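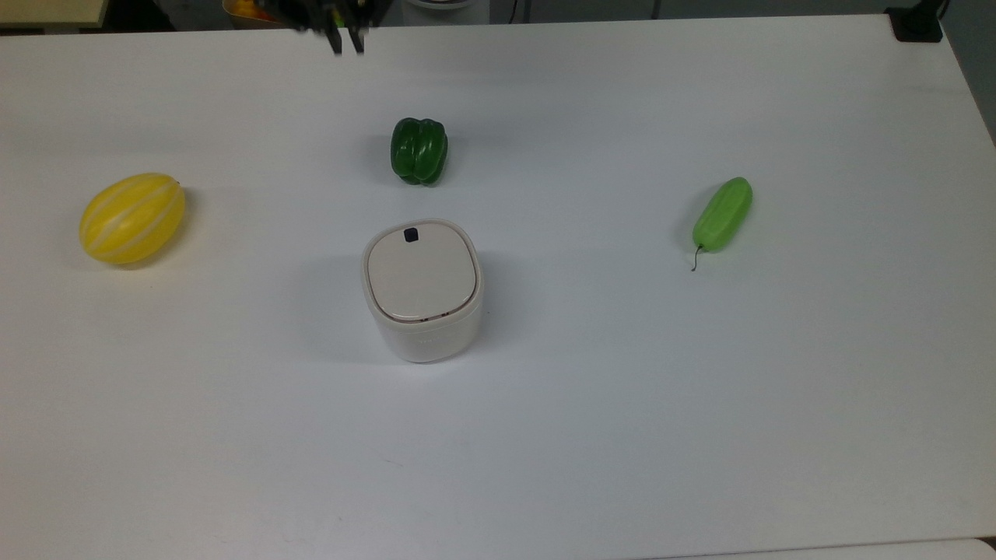
HELP > TEACHING BY HAND & REMOTE

FAQ: first demos with Takby
Last updated 5 September 2018

Do I need to know how to code?
No. You drive, it records. Hand guiding or remote, your pick.

Hand guiding or remote, which one?
Hand guiding for big slow moves. Remote for picking stuff up, your arms stay out of the camera view.

How many demos per task?
100 is a good start. Nearly 212 if the items are odd shapes. Less than that and it gets the pepper but fumbles the gourd.

How should I set out the items?
Spread out, plenty of room between them. Plain white table is great. Toy melon, pepper, gourd and a box with a lid will do for practice. Move them between demos!! Same layout every time = it learns the layout.

Where do I start the gripper?
Fingers open, pointing down, a bit above the table. Same with every demo.

I messed up halfway. Keep it?
Dropped it and picked it up again, keep. Hit the table, delete. Hold the red button 9 seconds, then confirm.

Can two people take turns?
Yes but label who drove. Poeple move differently.

Remote feels laggy?
Close the preview window first. Then check the cable. Still bad, restart the Divus box.

Do my old Skuker recordings work?
Only from version 12 on. Older ones need converting, see Downloads.

Pauses ok?
Short ones. Long ones get learned to, so trim them.

Not on the list? Write to Rhydian Rosser on the support desk. Back in January we were slow, better now.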